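About us

Hatov is a small company in Girkurgate that gathers examples for people who are teaching robots to use their hands. Our customers build the learning side of things, the clever part if you like, and we supply what it learns from, namely a great many short recordings of everyday objects being reached for, picked up, turned over, moved along and set down again by someone who knows what they are doing.

How we started

Fletcher Hoani set the company up in the back half of a former joinery in Breden, with one arm, one table and a box of things from his own kitchen drawers. He had spent years repairing packing machinery and had grown rather fond of the jobs that machinery couldn't manage: the odd-shaped parcel, the lid that needed a nudge, the spoon lying the wrong way round. The first set he recorded ran to 191 examples, all of them with a single wooden spatula, and he still has the notebook in which he wrote down what went wrong with each one. (There is quite a lot in it.) We moved to Girkurgate one September, when we needed more room and, if we are being frank, better heating.

What a day looks like

Most of our work is done by hand, in the sense that a person guides the arm through every single example. We call these people demonstrators, and they are the heart of the place. A demonstrator sits down with a task card, which might say something as plain as "pick up by the handle, place to the left", and carries it out again and again, altering the starting position each time. The camera at the wrist records what the gripper sees on the way in, and the arm's own movements are stored alongside, so that a learning system can later match the one to the other.

It sounds repetitive, and it can be, but there is more craft in it than visitors expect. A good demonstrator doesn't rush, doesn't dither, and approaches the object the way you would hope a sensible machine might. We keep sessions short and change tasks often, and there is always somebody with the kettle on. 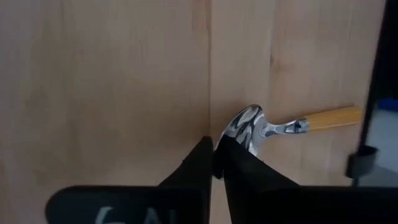 We are especially fond of kitchen things, partly out of habit and partly for the trouble they cause. Polished metal throws the light about and looks like a different object every time you tilt it, while a rounded handle is apt to roll just as the fingers close. A learning system that has only ever met dull, square blocks will be very confident and then very surprised. So we go looking for the awkward items: ladles, tongs, jar lids, whisks, tea strainers, anything that shines or wobbles. Our shelves now hold 1026 objects, each with its own number, and a good many came from the charity shops along the high street, where they have stopped asking what we want them all for.

How we look after the examples

Every recording is watched from beginning to end by someone other than the person who made it. If the grasp slipped, or the task card wasn't followed, we mark it as such. We don't throw the failures away, as plenty of our customers find them every bit as useful as the successes, but we do keep them apart and label them clearly. Each set goes out with a plain written note saying what was recorded, on which table, under what lighting, and anything we would have liked to do better.

Our largest set so far is called Kariuki and covers table-top handling of utensils and small containers. It holds 1695 checked examples and took us rather longer than we had promised, for which our first customer was very kind. We can take on smaller jobs too, up to 100 examples if you simply want to try an idea out before committing to anything bigger.

Working with us

If you have a task in mind, write and tell us about it in ordinary words. You don't need a specification. A few sentences on what the robot should be able to do, and what it keeps getting wrong at present, will give us plenty to go on, and we will usually suggest a short trial first so that you can see whether our recordings suit your system. You are also very welcome to come and have a go yourself; most people want to once they have watched for five minutes.

We take on new demonstrators from time to time as well. No background in robotics is needed, just patience, steady hands and a willingness to pick up the same spoon once more before lunch. Letters, emails and visits all reach Fletcher in the end, though email is the quickest.

Page last updated Jan 21, 2024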